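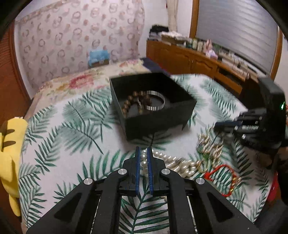
Verena Grabner thinks I've gone soft on the machines. She wrote to me the morning after the Drelluvow open day to say that sorting jewelry is a hobby, that anyone who needs a robot for it owns too much jewelry, and would I please go back to complaining about parking.

Well, no. I went to Sosbridge in July expecting to complain, and I came home with a different opinion, so you're getting that one.

If you've ever been to one of these open days you know the usual program. Coffee in paper cups, a big orange arm behind a fence lifting the same block over and over, a man with a headset telling you it never gets tired. I saw the arm. It lifted the block. I clapped, because everyone else did, and then I wandered off down the corridor to see what the hand tools were about.

That's where I stayed for the rest of the afternoon (I missed the raffle!). The idea is simple enough. A person holds a gripper in each hand and does a household job with them, and the recordings get used to teach a robot the same job. The job I cared about was jewelry on a bedspread: pearls, gold beaded stuff in a tangle, a red cord bracelet, and a black square box to put things in. Two fingers with blue ridged pads, and that's all you've got to work with.

I thought it would be easy to watch. It's maddening to watch! You want to reach in and do it yourself. A strand of pearls has no handle. Pinch it in one place and the rest of it goes wherever it likes, and a bracelet made of cord barely has a shape at all. A bangle I could see a machine managing by next year. A knot of beaded chain, I wouldn't bet a sandwich on it.

And I came away liking the whole business more for that. The orange arm has its block, always the same block, always in the same spot. My house has nothing like that in it. My house has a palm-print sort of bedspread situation, with quilts shoved to one end and a dresser so full of little bottles that you can't set down a glass. If somebody wants to sell me a robot one day, I'd like it to have learned in a bedroom like that and to have been beaten by a necklace a few times first.

Samuele Palumbo, who was showing people around, told us they wanted 1000 recordings of small-object tidying and had 679 so far. I asked how many were any good. He laughed and said that was a different number. I liked him for that, and I'd have liked him even more if he'd told us the number.

So here's my actual gripe, Verena, since you asked for one. Put this stuff out front! The fenced arm got the main hall and all six of the posters. The jewelry got a side room and a paper sign, and when I counted heads there were 11 of us in there, two of them asleep or close to it. People left Sosbridge believing that robots are strong and quick, and we all knew that already. They could have left knowing how hard it is to pick up their grandmother's pearls – and maybe with a bit more patience for the folks trying to teach it.

I'd also let visitors have a go. Liam Furnival asked twice and was told no both times, something to do with insurance. Give the man a gripper and a cheap necklace from the thrift store. What's he going to break?

They're doing it again next summer, and I've already put my name down for the side room.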